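Linen and Clothing Store: progress report to the Trunero Fund
6th January
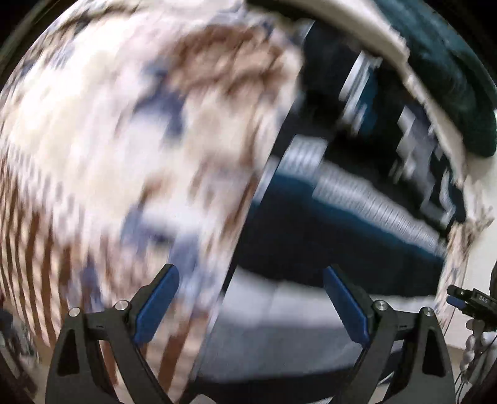

Hello all, and a happy new year to you. I promised a proper update once the Christmas rush was over, so I've made a pot of tea, shut the door on the sorting room and I'm going to try to get everything down before the next van turns up.

You'll remember that when I last wrote, in November, we were still working out of the back half of the old shop unit and most of what came in went straight into bags with a bit of masking tape on the front. It was fine when we had a dozen bags. It was not fine when the Wiler Street collection came in and we couldn't get to the radiator. So the first thing your grant paid for was shelving, and I can't tell you how much better life is with shelves! We have 15 bays up now, all along the long wall, and each one has a card on it saying what lives there. Bedding is nearest the door (heavy, goes out fastest), then towels, then blankets and throws, then clothes by size, and the odds and ends are down at the far end by the sink.

Now the numbers, as I know that's what you need for your own paperwork. We have sorted, folded and shelved 1683 items between the start of the grant and the last day before we closed for Christmas. That's everything from double duvet covers down to pillowcases, with a pair of pillowcases counted as one item. Socks aren't in the figure at all. We talked about it and decided that way lay madness. Out of what's on the shelves we have made up 200 household bundles, which was the target in the application for the end of March, so we're well ahead on that one and I'm really pleased.

A bundle is still what we said it would be: bedding for each person in the home, a bath towel each, a couple of tea towels and one warm thing, usually a fleece throw or a thick jumper. The warm thing has been the hardest to keep up with. Everybody gives us sheets. Patterned sheets, mostly, and a lot of them are very nice, but people don't part with a good blanket in December and I don't blame them. We ran down to the last shelf of throws in the week before the holiday and I ended up swapping in knitted jumpers for some of the single-person bundles. The feedback from the housing office was that they went down well, so I'd like to keep that as an option if you're happy with it.

Folding has changed a bit. We began with everything folded flat and stacked, and it looked lovely for a day and then slid. Thick fabrics are the worst for it, as the pile leans forward and takes its neighbours with it. We now fold sheets and covers to the depth of the shelf with the rounded edge facing out, so you can see the pattern and pull one without unfolding the rest, and anything fleecy gets rolled. Jumpers are folded in thirds with the ribbed hem tucked under. It takes longer at the sorting table but saves ages when we're making up bundles, and new people pick it up in an afternoon.

The money. The shelving came from Fustelar and was slightly under the quote, and they delivered it a day early (which was a surprise, and meant we had it stacked in the corridor overnight). The difference has gone on lidded boxes for the top shelves. The folding tables are bought and in use. We bought 2, as planned, and pushed together they take a king-size cover with room to spare. The one line that's over is laundry. We had budgeted for a small wash each week at Sobczak, and in practice quite a lot of what arrives has been in a loft for years and wants freshening up before it can go to anyone. They've been very good about it and let us drop off whenever we like, but the bill is what it is. I've moved a little across from the printing line to cover it, as we've hardly printed anything, and the full breakdown is on the sheet that goes with this report. If you'd rather I asked before moving money between lines, do say and I'll do it that way in future.

Things that haven't gone so well. The labels were a mistake. I bought the stick-on sort and they don't like cloth – they curl up and fall off in the bundle, and then we're opening it all up again to check whether it's a single or a double. We've gone over to card tags on string and they're holding. We also haven't started the mending sessions. I wanted them running before Christmas, and there is a box of perfectly good things waiting for a button or a hem, but we never had a free table long enough to set up the machine. It's the first job on my list for this month.

Between now and the end of March I'd like to get the mending going, do a proper clear-out of the clothes bays (we have far too many summer things taking up room) and put out a call just for blankets and fleeces. I'm also going to try to get the children's bedding into its own bay. At the moment it's mixed in with the singles and people have to hunt for it.

Two questions for you, when you have a minute. Can the unspent printing money carry over if there's any left at the end? And would you like the next report in the same shape as this one, or on the short form?

You're welcome to drop in any time we're open. Come in by the side door, as the front one sticks in wet weather, and there will be tea.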